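Field Visit Report: Open Day at the Rimanora Robotics Workshop
Introduction to Automation, Spring and Summer Section
Submitted July 15, 2018

Why we went

Our class had been reading about industrial robots since February, and by the time summer came most of us could draw a six-joint arm from memory without ever having stood next to one. So when our instructor told us that the Rimanora workshop was holding an open day for students, I signed up before she had finished the sentence. There were 8 of us in the end, in one very warm van, and I want to say right at the start that I am glad I went, even though I came home with more questions than I had packed.

Rimanora shares a building with two other outfits. Clemano, which makes fixtures and table frames, has the front half, and Nidley, a laundry service that handles linens for small hotels, has the loading side. I mention this because it explains a good deal about the work we were shown. Nidley has a great deal of cloth to sort and fold, Clemano knows how to build a sturdy table, and the Rimanora people are in the middle trying to get a pair of arms to do something useful with both.

The morning talk

We began in a meeting room with coffee and a slide show. The engineer who hosted us talked for a good while about why cloth is hard. A metal part has the same shape every time you see it, she told us, and you can write down where its corners are. A towel dropped on a table has no shape you can count on, and it changes again the moment you touch it. I had read a version of this in our textbook, but she passed a dish towel along the row and asked each of us to drop it and then find a corner with our eyes closed, and that did more for me than the chapter had. (I found a corner on my third try. It was the wrong one, if the goal was to fold it in half the long way, but I was still proud.)

She was also frank about the schedule. Their hope is to have a folding station running in the laundry by 2028, and she said it plainly, as a long way off, which surprised those of us who had expected to see the finished thing that afternoon.

On the floor

After the talk we put our bags away and went out to the workshop, where we were asked to stay behind a strip of tape and keep our sleeves and badge cords tucked in. The cloth station is a worktable with an arm mounted on either side, the two of them facing in toward each other. Somebody in our group said it looked like two people sitting down to dinner, and after that I could not see it any other way. The engineer explained that with one gripper you can pick up a cloth and move it, but to spread it or fold it you nearly always want a second hand to hold the other side.

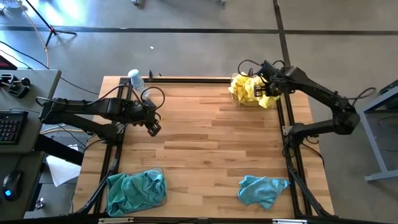 What stayed with me most was how much of the job is planning. Before an arm goes near a cloth, the team has to decide where to take hold, how hard to close the gripper, and where the other arm should wait so the two never meet. They keep a notebook of failed grasps, and we were allowed to page through it. The most common entry was "took two," meaning the gripper had come up with a second cloth stuck to the first. I laughed, and then remembered doing exactly that with the washcloths at home.

Three of us got to guide a practice arm by hand on a smaller bench, with a Sugden controller beside it. I was one of them! The arm was lighter to push than I expected, and the elbow kept swinging out wider than I meant it to. I had been thinking only about the gripper, and it took me several passes to start thinking about the whole arm and the room it needs.

Questions we asked

One classmate asked if the station would replace the people who fold at Nidley. Our host said she had spent a week folding beside them, that they were much faster than anything in the workshop, and that they mostly wanted help with sorting at the end of a shift. I would have liked to hear from the folders themselves, and I suggest next year's group ask to.

Another asked how they measure success. They run a task in sets of 6 and write down every result, good or bad. If someone changes the lighting or swaps in a different fabric, the set starts over.

What I would do with more time

I would like to go back and watch one full set from beginning to end with a stopwatch and my own notes, and compare them with the team's. I would also bring better shoes, as the floor is hard and we stood on it most of the day. My sketches of the practice bench are in the appendix, along with the sign-in sheet and the safety handout, which should go back to the department office when this report has been graded.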